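Teach a Tidy-Up Run, Duvitz Robot Club

Pick one small job first. Ours is the lounge corner: plastic bag in the left hand, right hand free to grab.

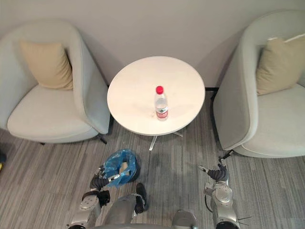
Drive each arm slowly and save a pose at every stop. We saved 11 for our first run - so much fun to play back!

Next comes the hand. Open the fingers wide, point them down over the bin, then lower in small steps.
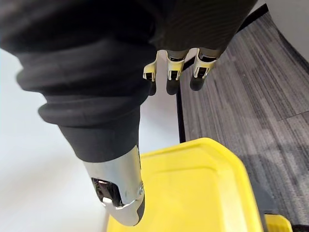

Nicanor Yáñez

Set speed to 65 and run it twice before you change anything.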